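Paltstead's magazine swap is moving, and I for one am thrilled

By Mabli Prydderch

If you've ever tried to squeeze past the coat rack in the back hall of the Beddoe building on swap night, you'll be glad to hear the Paltstead Magazine Swap is getting a bigger room. Starting in January it moves across the street to the old Gromico showroom, the one with the huge front windows that's been dark since the carpet people left. Doors open at 5, same as always.

I've been going to the swap for years (I have the sagging shelves to prove it) and I can tell you this is overdue. On the last night before the summer break, 295 people came through, and the line for the cooking magazines went out the door and down the steps. I stood in it. I got two issues about bread and one about pickles, and I've made nothing from any of them so far.

Nest Lougher, who started the whole thing with a card table and a box of her dad's fishing monthlies, told me she looked at five places before picking the showroom. "I wanted somewhere with a proper ramp and a sink," she said. "The coffee situation has been terrible and I know it." She's right, it has! Javari, the cafe on the corner, will be running the coffee from now on, and Nest says they're bringing real cups.

The rules are the same for the most part. You bring magazines, you get a paper ticket for each one, and you trade tickets for whatever you like. Comics count as magazines. Catalogs don't, and please stop trying - I saw a man last spring with a whole tote bag of seed catalogs arguing his case, and he did not win. Anything moldy goes straight to recycling.

One thing that's new is a table just for magazines in other languages. Up to now they've been mixed in with everything else, so you'd find a French knitting monthly under a pile of car magazines, and the folks who wanted it never saw it. Nest says Spanish, Welsh and Chinese titles come in the most, and the science fiction goes fastest no matter what language it's in. I can believe that. I once watched two grown adults play rock-paper-scissors over a space story issue that neither of them could read.

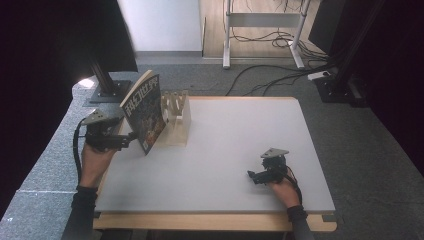
Page last changed: Sunday, 4:15 p.m.

The kids' corner is moving too, and it gets its own rug and a low shelf so the little ones can reach things without climbing. If you have puzzle or nature magazines sitting in a closet, that's what they're shortest on. Puzzles that are already filled in are no good, obviously, but a page or two with pencil marks is fine.

There's still some lifting to do before opening night. The stock that lives in the Beddoe basement fills 31 boxes, and all of it has to get across the street. Nest is looking for people with strong backs or a hand truck, and she's promised soup. I'll be there carrying the light ones - my knee isn't what it was.

Getting in is still free. Parking is behind the building, and the side door will be open for anyone who's dropping off a heavy load. If you want to help with the move, leave your name on the sheet by the register at Javari.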